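The 17 to Liltlow

The bus had stopped with its front door open and its back wheels still in the junction. Miroslava Beneš came round the corner by the bakery with a bag of onions and saw the scooter first. It was lying on its side against the kerb, and the mirror had come off.

The rider was sitting on the road. He was a boy of perhaps twenty in a delivery jacket with Bendico printed across the back. He had taken his helmet off and was holding it in his lap with both hands.

"Don't get up," she said.

"I'm fine."

"You can be fine sitting down."

She put the onions on the pavement and knelt next to him. His trousers were torn at the left knee and the cut under the tear was long and fairly deep. She took off her scarf, folded it and pressed it on. He swore, then apologised.

"What's your name?"

"Abdel Rahman."

"Is somebody coming, Abdel?"

"The driver rang. I think the driver rang."

The driver was standing by the bus door with a phone in his hand. He was a heavy man with grey hair and he kept looking at the number on the side of his own bus, 1489, as if he would be asked for it. The passengers had got off and stood along the railings. Two of them were filming. A woman with a pushchair wanted to know whether there would be another bus, and when he didn't answer she asked again.

"He came up the inside," the driver said to Miroslava. "I had my indicator on."

"Tell the police that."

"I'm telling you."

"I was in the bakery," she said.

It was 22nd December and nearly dark at four. The lights over the shops had been up since November and half of them had failed. Someone had moved the scooter's box onto the pavement and the lid was open. Inside were two bags of food, still tied at the top.

"Those are for Monia's," Abdel said. "The hairdresser's. They ordered for the whole shop."

"Where is it?"

"Up there. Past the chemist."

"They'll have to wait."

"They take it out of my money if it's late."

She didn't know what to say to that. She pressed harder on the scarf and looked up the road for the ambulance. A man in a butcher's apron brought out a blanket and put it round the boy's shoulders without speaking, then went to stand in the road and wave the cars past.

The ambulance took 17 minutes. The paramedic lifted the scarf, looked, and put a proper dressing on.

"That'll want stitches," she said. "Can you move your toes for me?"

He could. They helped him onto the trolley, and he gave Miroslava the helmet to hold and then asked for it back.

When the doors had shut she picked up her onions. The two bags were still in the box. She stood there for a bit, then took those as well and walked up past the chemist.

The girl at the desk in Monia's looked at the clock.

"We ordered that an hour ago," she said.

"He's been knocked off his bike," Miroslava said. "Write down that it came."

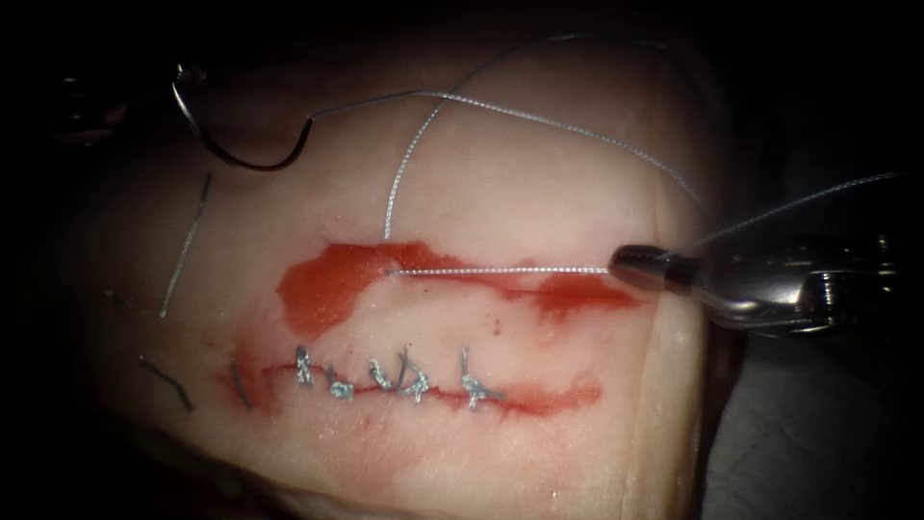
The girl found a pen. She wrote it on the back of an appointment card, with the time, and asked how to spell Abdel. Miroslava told her, then put the card in her coat pocket and went down the hill to see if the buses were running.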